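Plastic table legs working loose -- how tight is too tight?

fiorella_p
I have a white plastic table, the light kind with four tube legs that go into sockets at the corners. I use it for folding, wrapping and whatever else needs a surface that week. Since May it has had a wobble. I've been taking it apart and putting it back together to find out which leg is at fault. What I do now:

1. Lay down a sheet of black plastic and turn the table over on it, legs up. The underside is a shallow tray with raised rims, and there are ribs running from the corners toward the middle. Wipe the sockets while you can get at them. 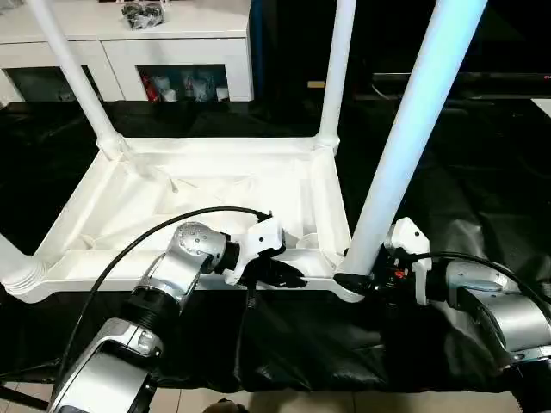
2. Take out one leg at a time and check the base. They are ribbed and threaded, and mine had grit in the grooves. An old toothbrush gets most of it.

3. Put the leg back by hand until it stops, then do the opposite corner, then the other two.

4. Turn it over and lean on each corner.

It was solid for 7 days after the last round and then the wobble came back, same corner. Should I be using a strap wrench? Or tape on the threads?
-- Fiorella Parisi

mossbank16
No wrench. The collar at the socket is plastic too and it will split. I had a Pullo table that I tightened with a strap wrench and it cracked at the first corner I tried. Hand tight, then a quarter turn if it goes easily.

Tape is OK. Plumber's tape, two wraps, in the direction you turn the leg.

dkessler
I disagree about the tape. It makes the leg feel tight before it is all the way in, and then the table sits on legs that are slightly different lengths. That could be the wobble you are chasing. Clean threads and nothing else.

Also, what floor is it on? On carpet you can't tell a loose leg from a soft spot.

mossbank16
Two wraps is not going to change the length of a leg.

dkessler
It did on my Boros. I measured it with the table upside down, from the rim to the end of each leg. One was off by enough to rock. I took the tape off and they matched.

fiorella_p
It's on carpet, dkessler. Dark gray, short, with little light flecks in it. It runs back to the doorway. I hadn't thought about the floor because it's the same carpet the table has always been on. 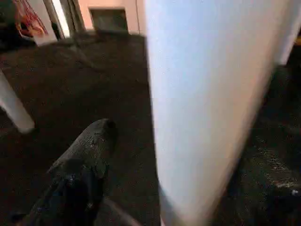
Carpet on the doorway side.

haltonroad
That kind of speckle hides lint well, I have something close to it in the back bedroom. Vacuum where the legs go before you test anything. Then try the table on a hard floor. If it's steady there, leave the legs alone.

dkessler
What haltonroad said. Kitchen floor or garage slab.

tull_and_tull
Coming at it from the other side: how much do you put on it? I bought a Remham for the craft fair and was told 100 pounds evenly spread. Everybody reads the number and skips the second part. I had a sewing machine at one end and all the wobble was at that end.

fiorella_p
Nothing that heavy. Laundry, wrapping paper, a box of jars once. I do lean on one corner when I'm cutting paper, and yes, it's the corner that wobbles.

tull_and_tull
Then swap that leg with the one diagonally across. If the wobble moves with the leg, it's the leg. If it stays, it's the socket or the floor.

fiorella_p
I'll do the swap Thursday. No tape for now, sorry mossbank16.

mossbank16
Fine by me. Keep the black plastic sheet, by the way. I used to flip mine straight onto concrete and the top got scratched so badly that marker ink won't come out of it.

fiorella_p
Swapped the legs and tried it on the kitchen tile. Steady on all four corners. Back on the carpet it rocks a little, same place in the room, different leg. So the leg is OK. I moved the table a foot over from where it was and it's much better there. I'd still like to know what is going on under that bit of carpet.

haltonroad
Push down with your palm and feel for a ridge. Mine was the edge of a patch in the padding.

dkessler
Or a tack strip, if it's close to the door.

Related threads
Delteo folding bench, replacement feet
Getting marker off a white plastic tabletop
Carpet padding seams: pull up or leave?
Strap wrench sizes for tube legs
Storing a table with the legs off
Views: 551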